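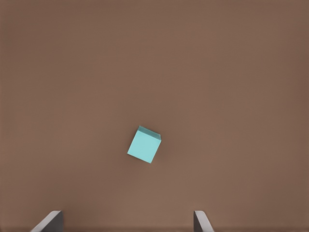 Part 4: Setting up your ward for the first canvass

Okay, so by now you've got Kekow installed on your laptop, you've made your admin login, and you've imported the voter file your county sent you. If you haven't done that last bit, go back to Part 3, because almost everything from here on needs names and addresses to work with.

I wrote this part after running field for two town council races and one very cold school board race in Gallunley, and I've tried to put things in the order I wish I'd done them. The menus match version 6. If you're on an older version, the Walk Lists button is hiding under Tools and a couple of the screens look different, but the steps are the same.

Last updated 28 October 2025.

Before you start

You'll want these close by:

- your admin login (a regular canvasser login can't create turf)
- the ward or precinct map, on paper if you can get one
- your door script, even a rough draft
- a phone with the Kekow app on it, for testing at the end

Set aside an evening. The clicking doesn't take long, but drawing the turf does, especially if you keep stopping to argue with yourself over which side of the creek somebody lives on.

4.1 Create the campaign

1. Log in and click New Campaign in the top left.

2. Type the campaign name. Canvassers see this name on their phones and it prints at the top of every walk list, so don't call it "test" or "the real one this time." I use the office and the ward, like "Council Ward 6."

3. Pick the election type. If your race is nonpartisan, pick Nonpartisan here even if everybody in town knows perfectly well which party your candidate belongs to. The setting controls whether party registration shows up on the walk list, and some places have rules on that.

4. Enter election day and the last day to register. Kekow uses both dates to switch the reminders on and off.

5. Click Save. You'll land on the campaign home page, which is going to look pretty bare.

Note: You can change the name later. You can't change the election type once the first door has been logged. I learned this in front of a room full of people holding clipboards.

4.2 Clean up the voter file

County files are messy. People move, people die, apartment numbers wander into the street name column. Kekow catches a lot of it, but you have to tell it to look.

1. From the campaign home page, click Voters, then Check File.

2. Wait. A small ward goes fast, a whole city can take long enough to make dinner.

3. Look at the Duplicates tab first. For each pair you can click Merge, Keep Both, or Skip. Be careful with fathers and sons who share a name! The suffix is often missing and the only clue is the birth year.

4. Go to the Bad Address tab. Fix what you know and skip what you don't. Skipped addresses stay in the file, they just don't land on a walk list.

5. Click Finish Check.

Caution: Merge can't be undone. If you're the least bit unsure, click Keep Both. An extra name on a list costs you ten seconds at the door, and a voter who vanished from the file costs you the voter.

If your county uses Adska for its voter records, you'll see an extra tab called Status Codes. Leave the codes the way they came. They look like gibberish (A2? P-hold?) but Kekow reads them fine, and if you "fix" them you'll break the next update. Ask me how I know.

4.3 Draw your turf

Turf is just the chunk of streets you hand to one person or one pair. This is my favorite part of the whole job, so I may go on a little.

1. Click Turf, then Draw New. The map opens with a dot for each household.

2. Click once on the map for each corner of your shape. Double-click to close it.

3. Look at the door count in the box on the right. I aim for turf a pair can finish in one shift. In a neighborhood with sidewalks and small lots, that's up to 200 doors if you're only dropping literature and way, way fewer if you want real conversations.

4. Name the turf. Numbers are okay, but I like to use something people recognize, like "Behind the library." Canvassers remember it and they can tell you on the phone where they are.

5. Click Save Turf and start on the next one.

Some things I do now that I didn't do at first:

Run the borders down the back of the lots and not down the middle of the street. If the line goes down the middle, one team takes the even side and another takes the odd side, and on a busy day the people who live there watch two sets of your canvassers pass each other. It looks silly.

Don't cross a four-lane road. On screen it's a thin gray line and in real life it's your best canvasser standing on a median in the rain.

Put apartment buildings in their own turf. They need somebody who's patient with buzzers, and in some buildings you'll need to call the manager ahead of time.

Our ward ended up with 14 pieces of turf, and that felt right for the number of people we had. Yours may be completely different, and you can split or join turf any time before it's been assigned.

Note: Turf shapes can overlap by accident, and Kekow won't stop you. Click Turf, then Show Overlap before you go any further. Anything in orange is in two turfs at once and somebody is going to get knocked on twice.

4.4 Add your door script

1. Click Script, then New.

2. Type your opening line in the first box. Keep it short. It needs to fit on a phone screen without scrolling, and the person reading it is standing on a porch with a dog barking at them.

3. Click Add Question for each thing you want to ask. Choose Tap if the answer comes from a list and Type if it's open. Use Tap whenever you possibly can – typing with gloves on is miserable.

4. Add the support question and set it to Required. It's the one-to-five scale, where one is a strong yes and five is a strong no. Kekow builds all its reports on this question.

5. Click Preview on Phone and read the whole thing out loud. Really, out loud. You'll cut half of it.

Our first script had 11 questions. People's eyes glazed over around the roads question and we got a lot of closed doors. We went out the next time with the support question, one on what they'd like fixed, and one on whether they had a plan to vote, and the evenings were so much more pleasant.

Caution: Don't put anything in the script that asks how someone voted in the past. It makes people mad, and they're not wrong.

If you're going to be asking whether folks want a yard sign, tick the Yard Sign box on that question. It sends every yes to its own list, so whoever drives the signs around isn't digging through notes.

4.5 Invite your canvassers

1. Click People, then Invite.

2. Type in a phone number or an email. Phone works better, people lose the email.

3. Choose a role. Canvasser sees only the turf they've been given. Captain sees all the turf and can move it around. Admin sees everything, including the whole voter file.

4. Click Send.

Invites run out after six days. If somebody tells you the link is dead, click Resend next to their name. Don't make a second account for them or their doors will be split between the two.

Caution: Keep the Admin role to yourself and maybe one other person. The voter file has birth years and home addresses in it, and you signed something at the county saying you'd look after it.

4.6 Print paper lists (optional, but please do)

I know, I know, the app. But phones die, and some of your best door knockers are never going to use one.

1. Click Walk Lists, then Print.

2. Tick the turf you want.

3. Choose Street Order. The default is Last Name, and I can't think of one single reason a person walking down a street would want that.

4. Turn on Large Print if anyone's going out after sundown. In December it's dark before the second shift even gets started.

5. Print one turf at a time and staple it before you print the next.

We use a Nyberg label printer for the turf names on the clipboards, but a marker and masking tape do the job too.

Note: Each paper list has a code at the bottom of every page. When the lists come back, click Walk Lists, then Enter Paper, and type the code to open the matching screen. Throw the paper in a locked box when it's been entered and shred it after the election, or sooner if your county says so.

4.7 Test it on your own street

Please don't skip this one.

1. Make a tiny turf with just a few houses on it, including yours.

2. Assign it to yourself and log out of the admin account.

3. Open the app on your phone and log in as a canvasser.

4. Mark one house Not Home, one Refused, and one Talked To, and answer every question on that last one.

5. Turn on airplane mode and log one more. The app should say Saved on Phone in yellow.

6. Turn airplane mode off. The yellow should go green within a minute.

7. Back on the laptop, click Reports and check that all of your doors are there.

8. Delete the test results. Click Turf, pick your tiny turf, and click Clear Results.

If the yellow never turns green, close the app all the way and open it again with the phone on wifi. If it's still yellow after that, don't log out! Logging out wipes whatever hasn't been sent. Leave it alone and go to the troubleshooting pages in Part 9.

Caution: Clear Results wipes every door in that turf and doesn't ask you twice. Check the turf name before you click.

When the test doors are gone and the report is back to zero, you're ready to hand out real turf. Assigning shifts, swapping people around at the last minute, and what to do when twice as many folks show up as signed up are all in Part 5.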